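The last bus to Flisach left at 2 and Erlinda Agbayani was not on it. Missed it by a minute. Less. She stood at the shelter in Jaserthorpe with her mother's suitcase and swore at the timetable.

Then the phone. Latrice Bellamy, of course.

"You sold it yet?"

"I'm not selling the house, Latrice."

"Sison says you signed Friday."
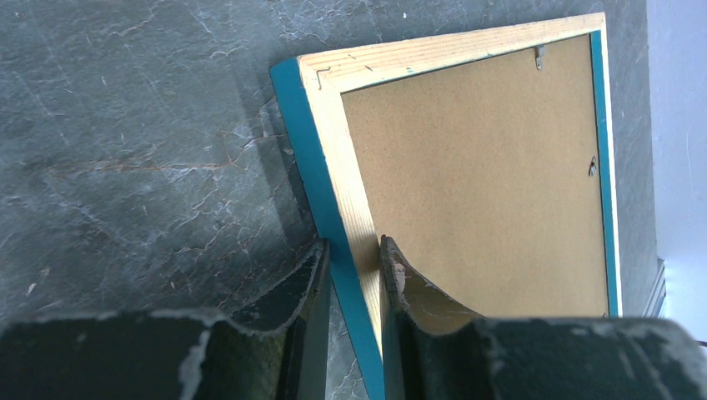

Sison would say that. Sison said a lot of things, he'd said the roof would last and he'd said her mother was only tired. Erlinda hung up. Rang back. Hung up agian before it could connect.

Rain now. Sideways.

She sat on the suitcase. Eleven letters in there, all from Rukon, all to her mother, not one opened. Twenty-one years of somebody else's stamps. She hadn't read them either. Didn't want to. Wanted to so badly her teeth hurt.

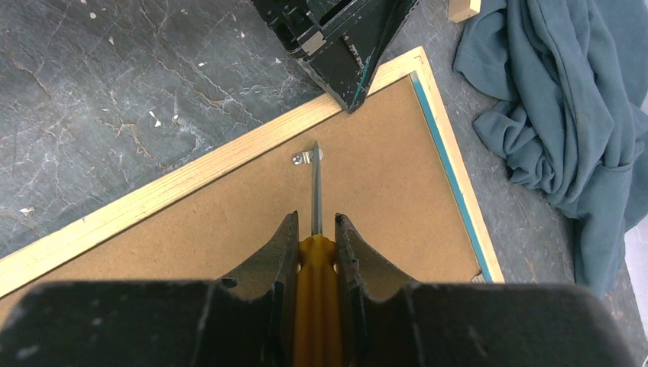 Her mother had kept secrets the way other women kept cats. Fed them, let them sleep on the bed. The letters had been behind the wedding picture, and it had taken Erlinda half the night to get at them, the frame face down on the floor, the brown hardboard staring up at her, the screwdriver with the yellow-orange handle poised over the bracket. She'd thought about stopping. Didnt.

Headlights. Not a bus. Latrice's car, wipers going like mad.

"Get in," Latrice said. "Did you read them?"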